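Bags, boxes and the hall closet

Quick one tonight, dinner is in the oven and I have maybe 20 minutes before the timer goes. So. The closet.

I said back in August I would deal with the hall closet and then I did not deal with the hall closet. Every time I opened it a tote slid out onto my feet. Every time I shoved it back in and leaned on the door. My sister started calling it the avalanche. Fair.

Friday I had the afternoon off so I pulled the whole thing out. All of it, onto the floor, onto the chair, down the hall as far as the bathroom. Terrible idea if you're expecting anyone. I was expecting someone. Azadeh Ghorbani from downstairs came by to return my cake pan and had to stand on one leg to hand it over.

What was in there, more or less:

Canvas totes. So many canvas totes. 13 of them, I did count, I wanted to know how bad it was. Grocery store ones, a couple from book sales, one from the Ornilley street fair with a jam stain that has survived every wash I've ever given it. Kept five. The jam one stayed, don't ask me to be reasonable about the jam one.

The old backpack from Cletia, broken zipper, both pockets full of receipts and a granola bar I'm not going to describe. Gone. I paid 32 dollars for that thing and it lasted years so no complaints there.

A gym bag. We all know how that went. Gone too.

And then the basket bag, which I had completely forgotten I owned. The chunky cream weave with the dark gray rim and the rounded handles. I bought it for a trip to see my cousin and carried it maybe four times and then put something on top of it and that was that. It's a summer bag really, you can't throw it on the floor of a bus, and if you put your keys in it you'll be digging for them till Christmas. But it's such a nice shape. And the white lining, I always loved that it's lined, the unlined kind snag every sweater you own and shed little bits everywhere.

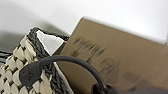 Anyway I couldn't decide where it should live. First thought was back on the shelf, but it's a bag that goes sad if you squash it. A friend of mine hung hers on a hook and the weight pulled the handle out of line, so no hooks. What I ended up doing is stuffing it with rolled up scarves (the thin ones, not the big wool one) so it holds its shape and I get somewhere to put the scarves. It's on the bottom shelf now on its own. Nothing on top. That is the rule. We'll see how long the rule lasts.

Wiped it down first. Barely damp cloth, along the weave and not across it, then left it by the window for the evening with the door shut so the cat couldn't get ideas. For the gaps I used a dry paintbrush, one of the cheap ones. Dust comes right out. Don't soak it, I did that to a straw hat once and it has never been a hat since.

Now the boxes. I save boxes, I know, I know. My system was to keep any cardboard box that looked like a "good box" and of course they all look like good boxes when they're empty. Flattened most of them and took them down to recycling in two trips. Kept a few plain brown ones for the stuff that's leaving:

One for donations. That's the totes, some gloves, a raincoat that fits no one in this apartment.

One for Flindska, the little repair shop over by the laundromat, they do straps and zippers and they're cheap and slow. My black purse is going, also the umbrella though I'm not sure they do umbrellas. Will ask.

One for things that belong to other people. This one got embarassingly full. Two of the Ahmadpour kids' mittens, a library book that isn't from my library, a casserole lid.

I wrote on each box in marker, on the top AND one side, learned that when I moved. If you only write on the top you stack them and then it's a guessing game.

Whole job took up to 12 songs a shelf if I'm measuring by the radio, plus a long break where I sat on the floor and tried on hats. The closet door shuts now without leaning. I opened and closed it a few times just to enjoy teh feeling.

Still to do - the top shelf, which has the suitcase on it and whatever is inside the suitcase. I haven't looked. I think it's more bags. Also need a small bin for the reusable produce sacks, they're just in a heap by the shoes at the moment, so if anyone has found one that's narrow enough for an old building closet tell me where you got it. Mine is really not deep, I measured and then lost the piece of paper.

Ok timer. Potatoes. More next week if I get to the suitcase.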